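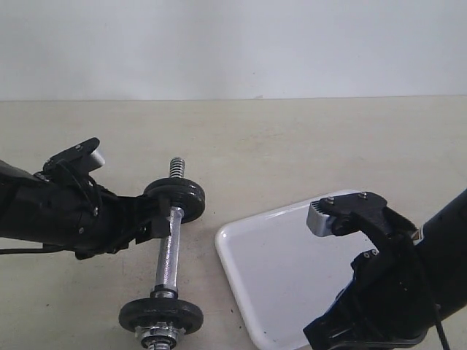 How heavy should your first dumbbell be? Light enough that you can press it overhead ten times without leaning back, which for me was seven kilos.

Sat 8 April

I started lifting weights in January, at home in Gomora. The town has some 2,000 people and no gym, and the nearest one is in Stornton. I tried driving there for a month last year and gave up. By the time I'd parked and found a free bench, the evening was gone.

My doctor had been at me about bone density for a while. I walk a lot and thought that covered it, but she wanted me lifting something. I bought a pair of second-hand Nindo dumbbells for $29 from a bloke clearing out his garage and put them next to the laundry door.

The routine is dull. I do squats holding one weight to my chest, then rows with a hand on the back of the couch, then presses, then a slow walk up and down the hallway with one in each hand. It takes less time than the washing machine does on a normal cycle. I do it Tuesdays and Fridays, and if I miss one I leave it until the next.
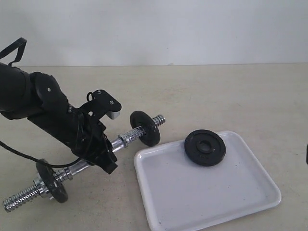 Do you need a bench? A sturdy chair and a bit of clear floor will do for the first few months, and most of the useful exercises are done standing up anyway.

The hallway walk has done more for me than anything else. I carry the shopping in with one trip now - the car is parked down a slope, so this used to be two or three. My shoulders don't ache after mowing. I haven't lost any weight and wasn't trying to.

The thing I got wrong was going too fast. In the third week I added sets because I felt good, and then my elbow was sore until the middle of the next month. The physio at Uysal told me to drop back to one set and hold it there. I did, grumbling, and it settled.
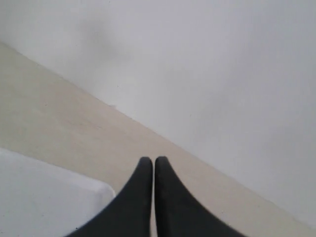 Grip is what gives out first for most beginners. Mine went well before my legs did, and I'd put the weights down halfway along the hall. The physio gave me a pinch exercise using a folded tea towel between thumb and fingertips. The two black fingers in the photo, with a thin sliver of light left between the tips, are about as close together as mine get on the last squeeze. I do it while the kettle boils, left hand then right.

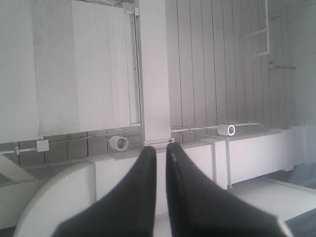
I'm often asked whether I'd join a gym if one opened here. Probably, if it was cheap and had heaters, because the laundry end of the house is freezing by June. It wouldn't need to be flash. Somewhere with the ducts and beams showing, like the place in the photo, would suit me better than mirrors and carpet. Until then I'll stay in the hallway and buy a heavier pair when these get easy.

Comments

Started the same way after my hip op. Soup tins first, then proper weights. Carrying the shopping was what I noticed too.

Which end of Stornton is the gym? I've only found the one that's shut on Sundays.

Good post. Does the hallway walk bother your elbow at all now?

Recent posts
Mowing on a slope
What I take on a long walk
Fixing the laundry door

Contact | Copyright, all rights reserved | Back to top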